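ホーム > 部活動・サークル > Tokbridge ロボット部 > ハンドグリッパー手引き > 第6章 机の上の片づけ課題

第6章 机の上の片づけ課題:準備から収録まで

いよいよ手引きのなかで一番楽しい章です! 第5章までで組み立てと調整を終えたハンドグリッパーを手に持って、本物の散らかった机に向かいます。ここで録った動きがそのまま部のアーム「Manzano」の先生になるので、気持ちよく、ていねいに、どんどんつかんでいきましょう。

この章は新入部員が2人1組で読み進める前提で書いてあります。1人が持ち手(グリッパーを握る人)、もう1人が記録係です。途中で役を入れ替えてください。両方やってみると、相手が何に困っているかがよくわかります。

改訂:1月25日。6.3の手順5と、6.5の表記ルールを書き直しました。古い印刷版を持っている人は差し替えをお願いします。

6.1 この課題でやること

机の上に置かれた日用品や包装ごみをひとつずつつかみ、持ち上げ、決めた場所へ移します。1個を移し終えるまでを「1本」と数えます。昨年度は部全体で1,471本を収録し、そのうち687本が柔らかい包装でした。今年度の目標は2,891本。数字だけ見るとぎょっとしますが、慣れた組は驚くほど早く進みますし、途中からリズムに乗ってきて本当に面白いです。

収録ソフトは部で育てている「Flolia」を使います。画面の見方は第4章にあります。地区大会の「Mostimex杯」では片づけ部門に出るので、ここでの練習は大会の準備も兼ねています。審査員が机に何を並べるかは当日までわかりません。箱も、袋も、ボトルも、苦手を残さず一通り触っておきましょう。

6.2 用意するもの

・ハンドグリッパー本体(番号シールの付いたもの)
・充電済みの電池と予備の電池
・指先の清掃用クロス
・収録用ノートと鉛筆
・Floliaの入ったノートPC
・つかむ物(各自の持ち寄り歓迎。空き箱、空き袋、空のボトルなど)
・片づけ先にする箱またはトレー

注意:中身の残っている食品、刃物、割れたガラスは使いません。飲み物の容器は空にして、すすいで乾かしてから持ってきてください。

メモ:つかむ物は、ふだんの生活から出てきたものがいちばんです。店で同じ形の積み木をそろえるより、家の机に転がっている袋や箱のほうがずっと手強く、アームもよく育ちます。ごみ箱行きの前に「これ、つかめるかな」と考えるようになったら、もう立派な部員です!

6.3 収録の前の準備

1. 電池を入れ、電源スイッチを長押しします。ランプが点滅から点灯に変わるまで待ってください。

2. 何も持たずにグリッパーを全開、全閉と6回動かします。引っかかりや異音があれば、第3章の「ピンの締め直し」に戻ります。

3. 左右の指先をクロスで拭きます。油や粉が付いていると、つるつるした袋が面白いように逃げていきます。

4. 部屋の明かりをつけ、窓から直射日光が入るときはカーテンを閉めます。銀色や金色の包装は光をよく跳ね返すので、見え方が大きく変わります。

5. 机に物を並べます。きれいに整列させず、重なりや傾きも混ぜてください。倒れた箱、横向きのボトル、丸まった袋、どれも歓迎です。柄のあるテーブルクロスもそのまま使ってかまいません。

6. 持ち手は机の正面に立ち、肘を軽く曲げてグリッパーを構えます。記録係はPCの横に座り、収録番号をノートに書いてから「どうぞ」と声をかけます。

注意:机の周りの床に、鞄やコードを置かないでください。持ち手はグリッパーの先ばかり見ていて、足もとを見ていません。

6.4 つかむ、持ち上げる、移す

基本の流れはどの品物でも同じです。最初の何本かはゆっくりすぎるくらいで構いません。

1. 収録開始のブザーを聞いたら、まず1拍、動かずに机全体を映します。

2. 目標の上までグリッパーを運び、指を物の幅より少し広めに開きます。

3. まっすぐ近づきます。途中で向きを変えたくなったら、いったん離れてやり直します。手首をひねりながら突っ込むと、記録係があとで泣きます。

4. 指を閉じます。固い箱は触れたところで止め、柔らかい袋はもうひと押しします。

5. つかんだまま1拍止まり、それから持ち上げます。

6. 片づけ先の上で止まり、指を開き、物が離れたのを見届けてから引きます。

7. 記録係が停止ボタンを押します。落とした場合も止めずに最後まで録ってください。失敗の1本にもちゃんと使い道があります。

品物別のこつ

紙パック:面の広いほうを両側からはさみます。角をつまむと回ってしまいます。ストローが付いているものは、ストローの側に指を当てないように。

横倒しの小さなボトル:胴をはさみます。キャップのほうが重いことがあるので、重心を見ながら少しキャップ寄りをねらうと安定します。転がり始めたら追いかけず、止まるまで待ちます。

透明な袋:いちばんの難敵です。輪郭が見えにくいので、しわの集まったところを探してください。一発で決まると思わず声が出ますよ!

ティッシュや紙くず:強く閉じても大丈夫です。ただし下の布まで一緒につまみやすいので、指先を机に押しつけないこと。

細長い包装袋:二つ折りや縦折りになっているものは、折れた束の真ん中をねらい、左右の指ではさみます。端をつかむと反対側が長く垂れ、隣の物をなぎ倒します。亲肤の文字が入った金色の袋なら、下の写真くらい中央で握れていれば合格です。青い帯の付いた左の指先が、フィルムに当たっているところも見ておいてください。

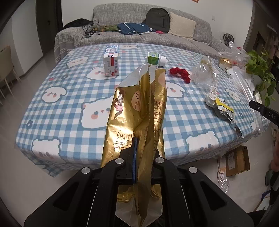 6.5 ノートの書き方

1本ごとに、次の項目を一行で書きます。

・収録番号
・品物(例:紙パック、金色の袋、透明袋)
・つかんだ位置(中央、端、角)
・結果(成功、落下、つかめず、巻き込み)
・ひとこと

品物の名前は見た目で書いてください。袋に印刷された商品名を頑張って読み取る必要はありません。外国語の包装で読めないときも、色と材質と大きさで十分伝わります。「巻き込み」は、目標と一緒に別の物や布までつまんでしまった場合に使います。前の版にあった「半成功」は廃止しました。

ひとこと欄は自由です。「袋が鳴る」「右の指が見えにくい」「今日いちばんの一本!」など、何でも書いてください。読み返すとき、この欄がとても役に立ちます。

6.6 うまくいかないとき

袋が滑って抜ける
指先を拭き直し、はさむ量を増やします。それでも抜けるときは、しわに対して直角に指を入れてみてください。

指が最後まで閉じない
リンクのすき間にフィルムが挟まっていないか確かめます。必ず電源を切ってから、手で取り除きます。

クロスごと持ち上がる
近づく高さが低すぎます。指1本分高い位置で閉じる練習を、収録なしで何度かやってみましょう。

Floliaの画面が止まる
収録を中断し、ケーブルを挿し直します。番号は飛ばしてかまいません。ノートに「欠番」と書いておきます。

注意:グリッパーの開閉中に、関節のピンの近くへ指を入れないでください。小さな機械でも、挟まれるとかなり痛いです。

6.7 終わったら

1. 電源を切り、電池を抜いて充電台に戻します。
2. 指先とリンクを拭き、番号順に棚へ戻します。
3. PCのデータを共有フォルダーの「2月分」に移します(1月中に録った分も、この版からは2月分に入れます)。
4. 使った包装のうち、まだ使えそうなものは「常連さん」の箱へ。破れすぎたものは分別して捨てます。
5. テーブルクロスを外した場合は、次の組のために掛け直しておきます。

次の第7章では、録った動きをManzanoに再生させます。自分の手の動きをアームがまねする瞬間は、何度見てもわくわくします。第7章に入る前に、ノートの収録番号とPCのファイル数が合っているかを確認しておいてください。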